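# Feltcombe open day: bedding and garment handling

The Feltcombe workshop opened its textile floor to visitors on June 29, 2025. These notes cover the stations in the order the tour took them. Text and captions by Said Ait Brahim, who ran the afternoon groups.

The subject all day was cloth: picking it up, separating it, spreading it and folding it. Groups were limited to 16 people so that everyone could stand at the barrier and still hear over the extraction fan. The morning tour started at the loading door, the afternoon tour at the stairs, but both followed the same route from there.

## Entrance and goods in

Linen arrives at Feltcombe in roll cages. It's donated or bought in mixed lots, and is washed and dried on site before anything else touches it. Each item then gets a sewn tag with a number. The tag goes on the hem, on the side away from any printed label, so that it doesn't sit where a fingertip would normally land. The first tags were placed at the corners and had to be moved. A stiff corner is easier to grip than a soft one, and the early results were better than they should have been.

The stock list on the day stood at 286 tagged items. It includes sheets, pillowcases, blankets, duvet covers, towels, and a smaller group of shirts and children's clothes. Plush and fleece were added last and are still underrepresented.

## Station one: the folding cell

Younis is the fixed cell at the north end of the floor. It has two arms mounted over a flat table, with cameras above the table and one on each wrist. The cell is fenced and interlocked. Opening the gate drops both arms to a protective stop, and the reset is on the outside of the fence.

The demonstration was a towel fold. The operator places a crumpled towel anywhere inside the marked area. The cell finds a corner, lifts, finds a second corner while the towel hangs, stretches it between the two grippers and lays it down. Two folds follow along the long axis and one across.

Some notes on what visitors saw:

- The cell lifts more slowly than it moves empty. Hanging cloth swings, and the second corner can't be located until the swing has decayed.
- A regrasp is normal. If the second grip lands on an edge instead of a corner, the cell slides the grip along the edge until it reaches one.
- In the second afternoon group the cell picked up two towels together. The wrist camera flagged the thickness, both were dropped, and the operator restarted the cycle by hand.

Several people asked for a fitted sheet. The cell can't fold a fitted sheet. Elastic corners pull the outline in, and the corner detector was tuned on flat goods.

## Station two: the fingers

Finger parts were laid out on the bench next to the cell, sorted by surface. Visitors could handle all of them. The choice of surface matters more with cloth than with boxes or bottles, where a little extra squeeze usually covers a poor match.

Smooth hard plates slide under a hem well and hold badly. Soft pads hold well and tend to drag the top layer as they close. A pair with one hard side and one soft side is a reasonable compromise on bedding — the hard side goes underneath, the soft side comes down on top. On knitted fabric the same pair sometimes snags, and the bench had a pulled cardigan sleeve to show what that looks like.

Pad wear was the other topic. Pads pick up lint and lose grip well before they look worn. At Feltcombe they're wiped at every shift change and replaced after 3000 closings, whatever their condition. The counter is kept in software and the technician resets it when the new pad goes on. Two visitors from a hospital laundry wanted to know about bleach residue. It hardens the pads, and the only fix so far is a longer rinse.

## Station three: the recording software

Porkel is the in-house tool that takes recordings from the floor, checks them and files them. The screen at this station showed the review queue as it normally looks during the week.

A recording comes in with video, finger opening and position. Porkel runs its checks in a fixed order:

1. Clock alignment between video and finger opening.
2. Position track, with a rejection if tracking is lost for too long.
3. Finger opening range, to catch a sensor that was never zeroed.
4. Tag numbers against the stock list.

Anything that fails one of the first three goes back to the person who made it. A failure on the fourth is usually a typing error and gets corrected at the desk. Reviewers then watch what's left at double speed and mark the start and end of each grip. Marking is the slowest step. Automatic marks are available, but they're late on thin cotton, where the change in finger opening is very small.

Blurred frames are kept. Fast wrist movement produces them, and a model trained only on sharp frames does poorly when the arm moves at working speed. Frames with a badly overexposed background are kept as well, within limits set per lot.

The afternoon groups also saw how a lot is closed. The reviewer signs it, the tag list is frozen, and later corrections go into a separate file. Earlier lots were edited in place, and there was no way to tell which version a given training run had used.

## Station four: mixed bedding

The last station on the tour is the least tidy. It covers piles, with duvets, pillowcases, blankets and clothing lying over one another, in bedrooms and on ordinary beds as well as on tables. The work here is done with hand-held grippers. The operator closes the fingers on an item, lifts or pulls it, sets it down and goes on to the next.

Operators get a short written brief with each pile. It names the items to be moved and leaves the order to them. They're asked to approach with the fingers open and to pause before closing, and to use one gripper for the whole run even when a second hand would be quicker. The pause gives the reviewer a clean start mark.

Patterned fabrics are mixed on purpose. Where one floral print lies on top of another, the boundary between the two is hard to find from color alone, and shadows and thickness have to do more of the work. Plain white on plain white has the same problem for a different reason and is handled as a separate lot.

**Corner grip on fuzzy fabric.** The cream piece is pinched at one corner between a flat black finger and one with a narrow blue pad. Behind it are a small red floral print and the daisy-patterned bedding; the teal blanket takes up the right side. 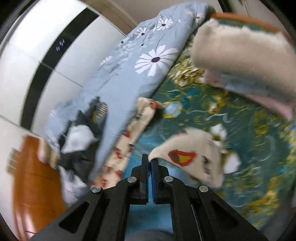

Why is a corner preferred to the middle of the cloth?

A corner gives the next step a known starting point. Cloth lifted by the middle hangs in folds that hide its edges, so the item has to be put down and searched again before it can be spread or folded.

The exception is a small item deep in a pile. Operators are told to take it wherever it can be reached, pull it clear, and look for the corner afterward. These grips are marked as extractions in Porkel and are filed apart from ordinary corner grips.

## Practical notes

**Next tour.** August, on the same floor. The Younis cell will be running with the new wrist cables, which are routed inside the sleeve and shouldn't catch on duvet covers. The towel fold stays on the program. A pillowcase demonstration may be added if the opening detector is ready.

**Group size.** Unchanged. School groups can book a morning if one adult comes for every 6 students.

**Getting here.** The bus from Piltby stops at the front gate. Visitors arriving by car should use the rear lot and walk around the building, as the side door is a fire exit and stays shut.

**On the floor.** Closed shoes are required past the yellow line. Loose scarves and lanyards go in the lockers. Photography is allowed at every station except the review desk.

**Donated linen.** Flat sheets are no longer needed. Fleece, plush, quilted covers and anything with a dense print are welcome, washed or unwashed, and can be left at the loading door on tour days. Feather duvets can't be accepted. Please remove safety pins.

**Corrections to the handout.** The floor plan given out in the morning shows stations two and three reversed. The finger bench is next to the cell and the review desk is by the window. The sheet also lists the gate reset as being inside the fence — it's outside, on the left-hand post.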